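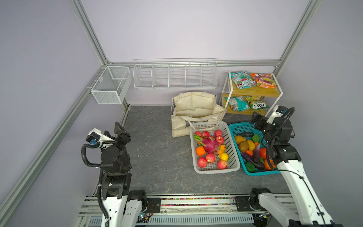
Search this notebook Go

June 11, 2021
Rónán Kinsella

Third go at the grocery corner. The Bristine plan says fruit in one basket, vegetables in the other, snacks on the wooden shelves, tote for whatever goes home. Fine on paper. I still don't believe a white basket full of apples with a dragon fruit dropped on top counts as sorting. It's a pile with a rim.

Apples are the trouble. They roll to wherever the hand needs to go, and anything small, the lemon especially, ends up wedged between them. The sheet from Trurnau claims the perforated sides "help the contents settle." Settle into what? They settle against each other.

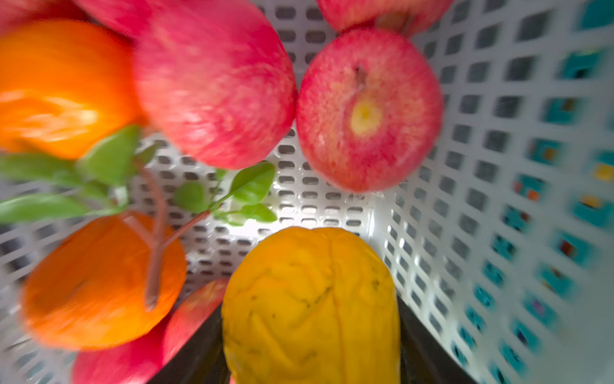

I'd also like to know why a leafy sprig gets to live with the fruit. Bråten's list has it under greens, and greens are meant to go in the teal basket with the peppers and potatoes. Either the list is wrong or we are. My money is on the list, but I've been asked to leave it alone until November.

Teal basket: better than I expected. The eggplants are too long for it and everything else has to go around them, but the mesh-patterned side gives you something to see through. Carrots disappear under the potatoes. I would put the eggplants in first, flat, and build up from there. Written down in the Rasine notes already and ignored.

Tote next. Soft canvas, long handles, and it folds in on itself the second you let go of the rim. The handout calls it "self-standing." I have my doubts about whoever wrote that. With the mouth pulled open it holds a shape, though I wouldn't trust it with a 2 kg load on one side.
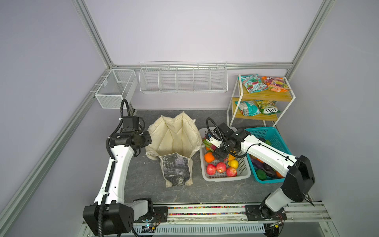 Tote with its mouth open, fruit basket to the right.

Wall storage: the long white rack has five compartments and we use none of them. Same for the wire basket in the corner. I was told they're "for overflow." The fruit basket is overflowing, so when does that start? The lemon and the oranges could go up there today and the apples would have the white basket to themselves.

Snacks are all right where they are. Two bags up, two down, easy to reach. I'd turn the FOX'S one so the name reads properly, but that's me. 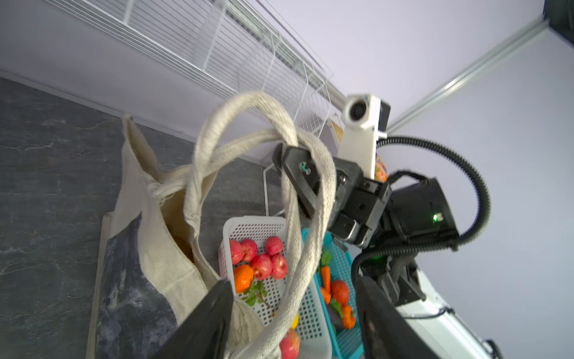 Rónán, the handles are the real problem, you keep blaming the bag. Tie them together once and they stop falling into the baskets. And leave the wall rack empty, please, we need the reach.

Not convinced. Tied handles close the mouth, and then it's back to holding it open to get a potato in. Will try it anyway, potatoes first, apples last, handles tied for one round and free for the next.

Still to do: ask for a shallower fruit basket. Find out who decided on this many apples.

Contact | © 2021 Workshop Notebook | Back to top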